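Medley: who we are and how we got here

Posted August 14, 2020 by Ladi Olaniyan

Hello! I'm Ladi, and I run Medley, a small evening language school above the old seed merchant's on Breten Street. If you've found this page you're probably wondering whether we're the right place to learn Hungarian, Mandarin, Spanish or Yoruba, so let me tell you a bit about us (I do go on, sorry).

I started Medley at my own kitchen table with one pupil, a very patient postman who wanted enough Spanish to argue with his brother-in-law. He told a friend, the friend told her whole choir, and before long I had people sitting on the stairs. We moved into Breten Street the September after that, with a borrowed whiteboard and a kettle that took so long to boil we taught an entire set of irregular verbs while waiting for it.

These days we teach four languages over three floors. Classes never have more than 9 people in them, and I'm stubborn about that. I learned my own school French in a room so full that I got through a whole year without opening my mouth, and I still can't order a sandwich in Paris without sweating.

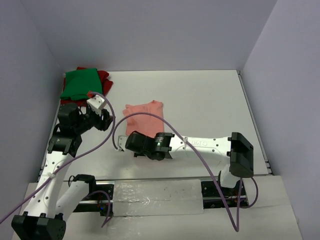
The people who teach you

Abelardo Lucero takes all the Spanish groups. He used to work in radio and it shows: he'll have you reading the weather forecast aloud by your second week, with feeling. Suqin Hou and Zhiqiang Xia share the Mandarin between them. Suqin looks after beginners and is wonderful on tones, and Zhiqiang has the intermediates, who mostly seem to talk about food. Dénes Vida is our Hungarian department, all of it, and also the only one of us who can fix the boiler. I teach Yoruba, and I do the timetable, badly, in pencil.

We all teach from our own notes. Over the years that's grown into a shelf we call the Šimko shelf, after the shop that sold us the first box of files, and there are more than 2,000 worksheets on it now. Some are excellent. Some are mine from the early days and have spelling mistakes in them, which the Tuesday group enjoys finding.

What a term is like

A term is ten weeks, one evening a week, an hour and a half with a break in the middle for tea. You don't need to buy a book. You do need to talk, even if it comes out wrong, and it will come out wrong for a good long while! We don't do tests unless you ask for one, though Dénes will happily write you a fiendish one if you do.

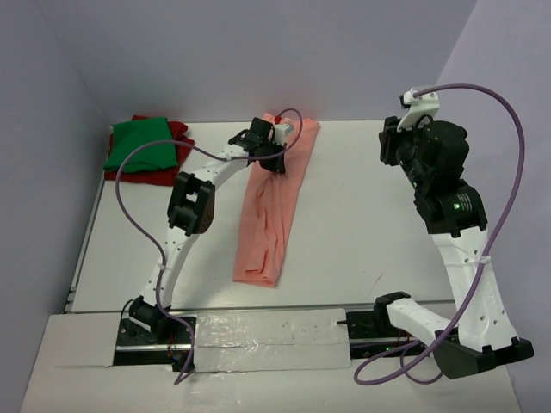 People often ask me how long it takes to get good. I never know what to say to that. Zhiqiang tells his lot that 3,000 words will get you through most of a newspaper, but I've had pupils with a tenth of that who could keep a whole dinner table laughing. Come for a term and see how you feel at the end of it.

Our new term begins in September and there are still places in everything except beginners' Spanish. If you'd like to sit in on a class first, just drop us a line and say which language, and I'll find you a chair.

Medley Language School, Breten Street. Contact us | Back to top
© Medley 2020. All rights reserved.

We use cookies to remember your settings. By carrying on you agree to this. OK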